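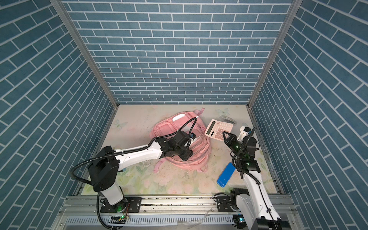 Notas para la charla de Harkedden, septiembre. Bloque 2: ¿ya saben ordenar la casa?

Empezar despacio, saludar y dar las gracias a Jayson Layug por la invitación (y por el café). Preguntar quién preparó anoche una mochila, propia o de un hijo. Dejar que levanten la mano, siempre hay risas.

Diapositiva de la mochila. Señalar que una mochila es blanda, que la abertura se mueve en cuanto la tocas y que las cosas que van dentro no se parecen en nada: una calculadora plana, un estuche azul brillante, un paquetito de plástico transparente. Para nosotros es una tarea de medio dormidos; para dos brazos es media carrera de ingeniería – decirlo con cariño, que en la sala habrá gente que se dedica a esto.

Contar lo del taller de Fulledham: 31 intentos de guardar un estuche, 10 buenos. Pausa. Añadir que el año anterior no salió ninguno, y que a mí esos 10 me alegraron el mes entero.

Luego la pregunta incómoda: ¿lo compraría yo para mi cocina? Todavía no. ¿Para una mesa de empaquetado, con las mismas piezas todo el día? Ahí empiezo a dudar, y conviene explicar por qué sin prisas.

Si sobra tiempo, la anécdota de la cremallera. Si no, pasar a Ouazzani y abrir preguntas.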